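Notes from my desk drawer

I finally cleaned out the drawer this month, and wow, 400 old receipts! The oldest was from Gratumside, for soup. 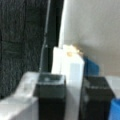

Paper or phone?

Myung-ja Hong wrote in to say she's gone back to a paper planner after years on the Wiven app. I get it! I try to write one page each morning (before coffee, if I'm brave), and I remember my errands so much better. A plain pen does me fine.
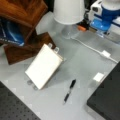
What I'm reading

Alfie Rudd lent me a fat book on the history of mail, all 4000 stamps of it, and I'm hooked.
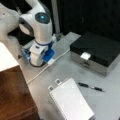 I'm only on page 100, so please don't tell me how the pony routes end. Send me your own drawer finds by the end of March and I'll print a few.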